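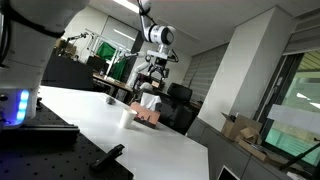 4 min read

Progress report to the Womavmont Fund: the Pacheco Creek orchard and seed library, spring through October

Thank you again for your patience with us over the summer, when I know our updates came a bit thin. The season got away from us in the nicest possible way, and I'm glad to finally sit down and tell you how it has gone.

When we last wrote, the lower orchard at Tultness was still mostly bramble and old fence wire. It is now cleared and mulched, and the first of the heritage apples are in the ground, along with two rows of pears we hadn't planned on (a nursery in Skutusent was closing its back field and let us have them for the cost of digging them up, and who could say no to that!). We lost 5 of the young apples in the July dry spell, all on the slope where the hose doesn't quite reach. Replacements are on order and will go in once the leaves drop.

The seed library has been the real joy of the year. We have 1,320 packets cataloged and on the shelves, mostly beans, squash and greens, and people have started bringing seed back, which was the part we worried about most when we applied. Some of it comes in very muddled, I'll admit. One envelope was labeled "good ones from Grandpa" and we have planted a few to find out what they are.

On money, we are close to plan. Fencing came in higher than the quote, and we moved $3,000 over from the signage line to cover it, as we agreed with your office in the spring. The signs will be simpler than the ones in the proposal, painted boards on posts, and I think I like them better anyway.

The one piece that is properly behind is the rainwater tank. The county wanted a second drawing of the footing, then had a question about the second drawing, and so the permit is still sitting there. We expect to pour in early spring and would like to carry that part of the grant over if you're able to allow it.

Over the winter we'll be pruning, cleaning seed and running 2 grafting workshops, both of which already have waiting lists. You would be very welcome at either one, and there is usually soup.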